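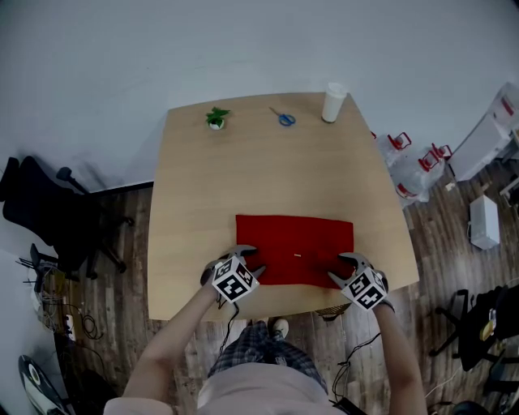

Filztischset Nestau, 4er-Pack

Ein Tisch ohne Unterlage ist ein Tisch, der Rotweinränder sammelt. Wer dieses Hobby aufgeben möchte, greift zum Tischset Nestau von Lulau: Filz aus reiner Schurwolle, 4 mm stark, an den Kanten sauber geschnitten und deshalb ganz ohne Naht, an der sich Krümel zum Überwintern versammeln könnten.

Nestau dämpft Teller, Tassen und die Gabel, die bei Tante Besuch immer etwas lauter abgelegt wird. Kurzzeitig verträgt der Filz auch eine warme Suppenschüssel. Für den Bräter frisch aus dem Ofen gibt es bei uns den Untersetzer Tam, der hat sich freiwillig gemeldet.

Erhältlich in 24 Farben, vom braven Hafer bis zu Rottönen, zu denen man stehen muss. Die Farbe Aveo (ein Grün, über das im Haus länger diskutiert wurde) ist ab November wieder lieferbar.

Material: 100 % Schurwolle
Format: rechteckig
Lieferumfang: 4 Sets, ohne Geschirr und ohne Gäste
Gewicht je Set: 70 g

Pflege: Flecken mit lauwarmem Wasser abtupfen, liegend trocknen. Nicht in die Maschine geben, außer Sie benötigen dringend Untersetzer für Puppenstuben. Leichte Farbabweichungen zwischen zwei Lieferungen sind möglich, bitte zusammengehörige Sets gemeinsam bestellen.

Passend dazu: Tischläufer Nestau, Untersetzer Tam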